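Redano Parcel Handling Study
Progress report to the Fondora program, second reporting period
Prepared by Tanner Bélanger, project lead

Where we are

The work is on schedule except for one item, the label-finding model, which will be finished in the next period instead of this one. Spending is within the approved budget and we are not asking for any change to it. The rest of this report covers what was done, what we found, what went wrong and what we plan to do next.

As a reminder, the study asks whether a two-handed robot with jointed fingers can learn to take soft parcels out of a crate, scan them and pass them to a belt, using demonstrations from human operators as its only training data. Most earlier work on parcel sorting has used suction cups and rigid boxes. Soft mailers fold, sag and trap air, and suction cups lose their seal on the creases. Our proposal was that fingers would cope better, provided the robot learned how to change its grip as the bag changes shape.

Work completed

The Cloutier test station was finished early in the period. It has a crate on the left, a scanning platform in the middle and a conveyor on the right, all at one working height. We settled on this layout after the first one made the arms cross too often. The grey plastic mailers are filled with soft goods of different weights so that no two behave quite the same way.

We recorded 2329 demonstrations. Each one starts with a parcel in the crate and ends with the parcel on the belt. Operators were told to work at their own pace and to keep going after a fumble, and those recoveries were kept in the data on purpose. A demonstration was thrown out only if a parcel fell to the floor or a sensor dropped out. The total above is what remained after that check.

Two versions of the control policy were trained. Version A sees the head camera and the joint positions. Version B also gets the wrist cameras. Both were trained on the same demonstrations for the same length of time, on the computers we already had.

Results so far

We tested each version on 30 parcels that were not used in training. A trial counted as a success if the parcel was scanned on the first or second try and ended up on the belt without help.

Version A succeeded on 17 of 30. Version B succeeded on 24 of 30. The difference came almost entirely from the pickup. With the head camera alone, the hand often closed on a fold that had no contents behind it, and the parcel slid out as the arm lifted. With the wrist views, the fingers tended to go further around the filled part of the bag before closing.

The six failures of Version B were of three types. In three trials the waybill ended up facing down and the robot did not turn the parcel over. In two trials the bag lay partly off the scanning platform and the code was not read. In the last one the robot let go too early and the parcel stopped on the side rail.

We do not want to make too much of these numbers. Thirty trials is a small test, all of it was done at one station, and the parcels came from one supplier. The result does support going ahead with the wrist cameras, and we have made them standard.

We also tried a smaller training set to see how much data is needed. Using half the demonstrations, Version B succeeded on 19 of 30. We plan to repeat this with other amounts before drawing a curve.

Problems and changes

The finger coverings wore faster than expected. We now inspect them at the start of every session and log each replacement. Wokton has agreed to supply a tougher covering for trial, and the cost fits within the consumables line.

Glare from the ceiling lights on the belt confused the early models. We first tried to fix this by moving the lights, which helped in one spot and made it worse in another. Varying the brightness of the training images worked better and cost nothing.

The label-finding model is late. It was meant to tell the robot which side of the parcel carries the waybill, and it does well on flat bags but poorly on creased ones. We have 10 sessions set aside for collecting more images of creased labels. This is the one milestone we have moved.

Next period

Finish the label-finding model and connect it to Version B.
Record new demonstrations in which the parcel must be turned over with both hands.
Repeat the 30-parcel test with the new model and with mailers from 2 suppliers.
Run the smaller-data comparison at two more sizes.
Send the cleaned data set and its notes to Fondora for review by January.

We would welcome a decision on whether the data set may be shared with other groups before the final report. The notes are written and no further work would be needed on our side.
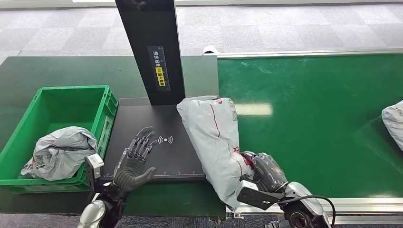
Figure 1. Cloutier station, with a grey mailer held in the right hand at the scanning platform.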